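Vītola two-arm kit, reviewed after a month of tidying

Žydrūnas Luik

I bought the Vītola pair in April to settle one question: can a machine clear a table yet? The arms come in one box with the rail, the plates and 60 bolts, and the manual from Prorkum runs to 164 pages. I paid 2000 for the lot and built it over two evenings.

My test is dull on purpose. Put the fruit in the green dish, leave everything else alone. A child of three can do it with toy fruit while talking about something else.
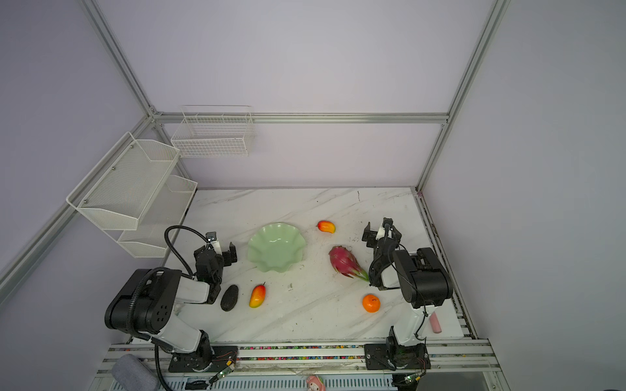
Dish in the middle and the fruit still to be put away.

You teach it by moving the arms through the job yourself, over and over. I gave it 514 goes. That took longer than the building did, and you should count it as part of the price. The Zollico software that saves your goes is plain and it crashed twice, both times without losing anything.

The grippers are the best part. They are simple two-finger things and they cope with shapes I expected trouble from. The aubergine is smooth and heavy at one end, and the left arm will hold it well enough if it gets the angle right first time. If it doesn't, it tends to push the thing along the table. 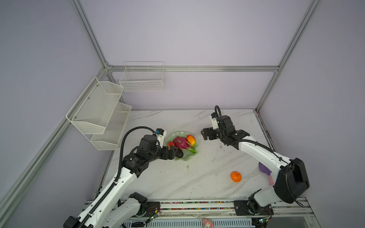

What it can't do

Speed is the main complaint. I can fill the dish before it has finished its first pick. It also has no idea of a full dish. Once the dragon fruit is in, there isn't much room left, and it will still try to set the next piece on top -- sometimes that stays put, sometimes it rolls off and the arm carries on as if all were well.

It doesn't clean, either. Crumbs and specks mean nothing to it, so wiping down is still your job. My neighbours in Sturnby asked if it could do their dishes. No.

The small cameras on the grippers need a word. Up close, a big piece of fruit hides most of the dish, and you lose sight of where the next one should go. A second view of the whole table helps a lot, so leave space for one.

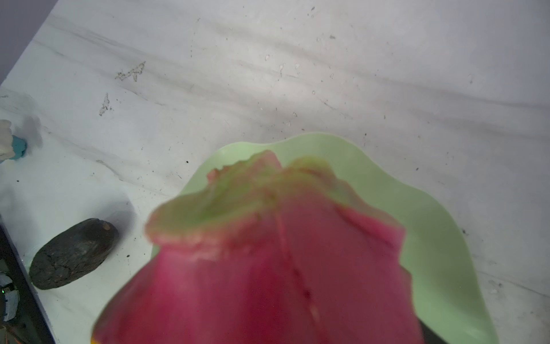
Dragon fruit on the dish, from the gripper camera.

Worth buying if you want to learn how this is done. As household help, keep your money for now. I'll try it on cutlery next.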